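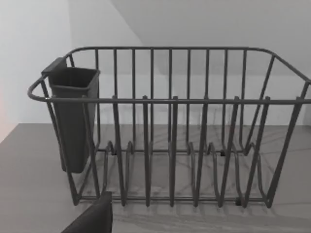

Shared Kitchens at Sulmont Residence: Frequently Asked Questions

Who may use the shared kitchens?
The kitchens are open to all residents holding a current room agreement. Overnight guests may use the kitchen on the floor where they are staying, provided that the host resident is present. Residents of the Viltness building have their own kitchens and should use those.

What are the opening hours?
Kitchens on the upper floors are open at all times. The ground floor kitchen closes at 11 p.m. and reopens at 6 a.m. Extended hours during December are posted on the kitchen doors.

Can I reserve a kitchen for a group meal?
Only the ground floor kitchen may be reserved. Requests must reach the Residence Office at least 7 days in advance. Each resident is limited to two reservations per term. A reservation covers the cooking area and the long table; the laundry passage must be kept clear.

Where should I keep my food?
Each room is assigned one cupboard and one refrigerator shelf, both marked with the room number. Food left on another resident's shelf may be moved by staff. Open packages must be sealed and labeled with the room number and the date of opening. Unlabeled food is removed at the monthly inspection and is not returned.

Am I expected to wash my dishes right away?
Dishes must be washed, dried and put away within two hours of use. Items left in the sinks or on the racks after that time may be placed in the holding bin beside the door. Items not claimed from the bin by the end of the month are donated.

Are personal appliances permitted?
Kettles, toasters and rice cookers are permitted once they have passed an electrical check. Deep fryers, hot plates and portable grills are not permitted in any part of the building. Appliances may not be used in bedrooms.

How do I report a fault?
Faults should be reported through the Brurnar online form, giving the floor and the equipment concerned. Gas odors, water leaks and electrical burning smells must be reported by telephone to the front desk, at any hour.

What happens if the smoke alarm sounds while I am cooking?
Turn off the burner if it is safe to do so, leave the kitchen and go to the assembly point in the Symonenko parking lot. Do not cover or disconnect a detector. Doing so is a breach of the room agreement.

Is there a charge for lost cupboard keys?
Yes. A replacement key costs $13 and is issued at the front desk on presentation of a resident card. The charge is not refunded if the original key is later found.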